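7. Wrist camera: mounting, first check and why you should doubt it

Written by Efa Gethin for the shared workshop at Hudport. Last changed Sunday, August 22, 2021.

Before you start, finish section 6 (gripper and cable run). The arm must be bolted down and the stop button tested. If you skipped the stop button test, go back and do it.

The Cukano bracket drawing claims a "no-adjust fit." I have built two of these arms and adjusted both. Allow an evening.

7.1 Fitting the camera

1. Switch off the arm supply and wait for the lights on the driver board to go out.

2. Slide the camera into the bracket with the cable toward the elbow. The drawing shows it the other way up. Ignore the drawing.

3. Start all the bracket screws by hand before tightening any of them. The threads are printed and will strip if you force them.

4. Leave 100 mm of slack in the cable at the wrist. The kit notes say less will do. It did for Tihomir Hoxha's arm until he turned the wrist to its limit and pulled the plug out.

5. Bend the wrist slowly by hand to both ends of its travel. The cable must not catch on the gripper.

CAUTION: The arm drops when the supply is off. Hold it up or rest it on a block.

7.2 First picture check

1. Clear the reach of the arm, people included. Switch on the supply.

2. Open the Trunamum viewer and select the wrist camera. A green tick appears. The tick only means the computer has found a camera. It says nothing about focus, aim or whether the picture is any use.

3. Move the wrist at the lowest speed until the camera points at the ceiling. A plain ceiling with straight seams makes a fair target, and it costs nothing.

4. Look for the gripper finger at the bottom of the picture. If no part of the gripper shows, the bracket is on backward.

5. Save one picture with the wrist moving and one with it stopped. Compare the seams. Blur in the first is normal. Blur in both means the focus ring has slipped.

NOTE: Don't judge focus from a moving picture, whatever the viewer's sharpness score tells you. Mine gave 276 to a stopped picture and 229 to a smeared one, and I could find no setting that pulled them further apart. Prys Kemeys thinks the score is worth keeping. I've turned it off.

NOTE: A tilted seam is not a fault. It follows the wrist angle. Bring the wrist level before you start shimming anything.

7.3 Automatic calibration

The viewer offers this after the first saved picture. Decline it for now. On our arm it reported success with the lens cap on. Use the printed board in section 8, and check the result with a ruler.

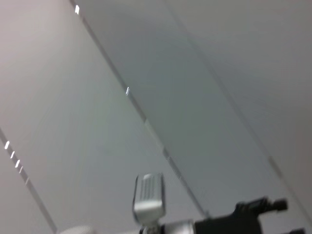

Fig. 7-1. Wrist camera toward the ceiling, with motion blur. Gripper finger at bottom center.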